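The Night Bread

Haris Vidmar had won the bakery in a raffle, and he was still so happy about it that he sang on the stairs. Two tickets, bought at the ferry dock in Rultitz, and now he owned an oven as big as a bedroom and a sign that said De Haan in peeling letters!

He had never baked a loaf in his life.

"You'll need a starter," said the old woman from next door, whose name was Itero and who came in without knocking. She set a jar on the counter. "This one is older than the church. Feed it at midnight and talk to it nicely."

So he did. He told it about his mother's soup, and the winter the river froze, and the girl in Vovico who could whistle through an acorn. The jar bubbled along – it seemed to like the girl best – and by the end of January it had pushed its lid off 12 times.

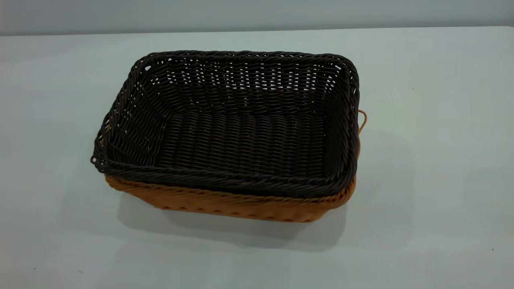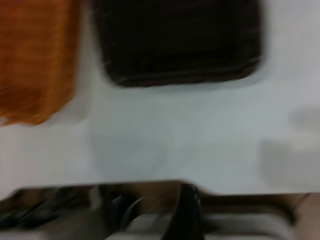
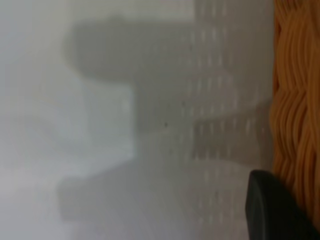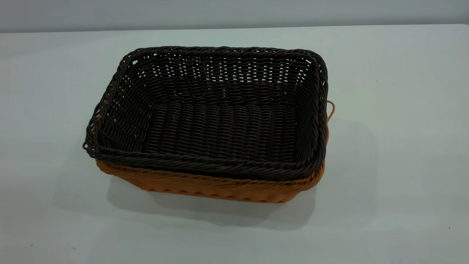 The first real batch came out at five in the morning, and oh, the smell of it! It went down the hill and under the doors and got the whole harbor out of bed. Haris ran around looking for something to put the bread in, and all he could find was a pair of woven baskets, the dark one sitting inside the orange one, so he pulled them apart and filled them both. Rye in the dark, rolls in the orange. They were empty before he reached the door.

"What did you put in it?" asked the ferryman, with his mouth full. "I can hear somebody whistling."

Haris took a bite himself. It was true. It was faint and very sweet, and it was the tune she used to play on the bridge.

He had almost 4,000 coins in a tin under the bed, saved up for a new roof. The boat to Vovico left at noon. He wrapped the last warm loaf in his good shirt, handed Itero the key and went to find his shoes.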